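The Garden Behind the Bus Depot

I first went to Proltby for a chair. Someone had a nice old rocker for sale, the someone wasn't in, and I had an hour to kill before the train home.

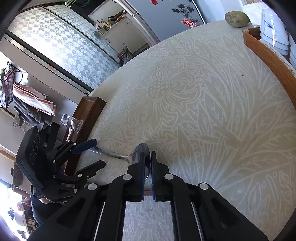

So I walked up past the bus depot, mostly looking for a cup of tea, and came round the corner into what used to be the coach park on Veltgate. I remembered it from years back as a big slab of cracked tarmac with a burger van at one end. Now there were birches. And grasses up to my elbow, and a gravel path, and a man on his knees swearing gently at some bindweed.

The man was Malcolm Bloxham, and he has been swearing at that bindweed for two years. He used to drive the 142 out to the coast (and the 141 when they were short, which he hated) and he parked on this very spot every night of his working life. "My bay's where the fennel is," he told me, and walked me over to see it. You can still make out a bit of yellow line between the plants. They left it in on purpose, and I'm so glad they did.

The design is by Snædís Kvaran, who grew up in Iceland and says she didn't properly meet a tree until she was a student. Perhaps that's why she's so sparing with them. There are 17 birches on the whole site, all planted small, and everything else is low and loose – yarrow, wild carrot, sea kale, great drifts of oregano that the bees go daft for. Most of it grows in crushed tarmac and brick from the old surface. Hardly any topsoil was brought in at all, and in her first summer Snædís had letters in the local paper calling it a builder's tip.

One of those letters was from Wendy Staniforth. She lives in the flats opposite and she'll happily tell you so. "I wanted roses," she said. "I still want roses." But she was sitting on a bench with her shoes off when she said it, and she comes down most mornings before eight while the buses are warming up. She has views on the bench too (too low) and the bins (wrong side).

I went back in March, which is a mean time to visit any garden, and liked it even more. The old stems had been left standing right through the winter and Keith Goodall was just starting to cut them down with shears, a patch at a time, dropping the bits where they fell. Keith looks after the place for the council on top of a park, a cemetery and the roundabouts. He doesn't water here. He doesn't feed it either. What he does do is weed, hard, in spring, and he'd like anyone planning a "no maintenance" garden to come and spend a day with him and his dandelions.

There's talk of building on the far end. The land was only ever lent, and the lease has a few summers left to run. Malcolm doesn't care to discuss it. Snædís says the birches would move if it came to that, and the yarrow has already seeded itself along the depot wall without asking anyone.

I never did get the chair. I came home with a paper bag of fennel seed instead, and half of it is in a pot by my back door.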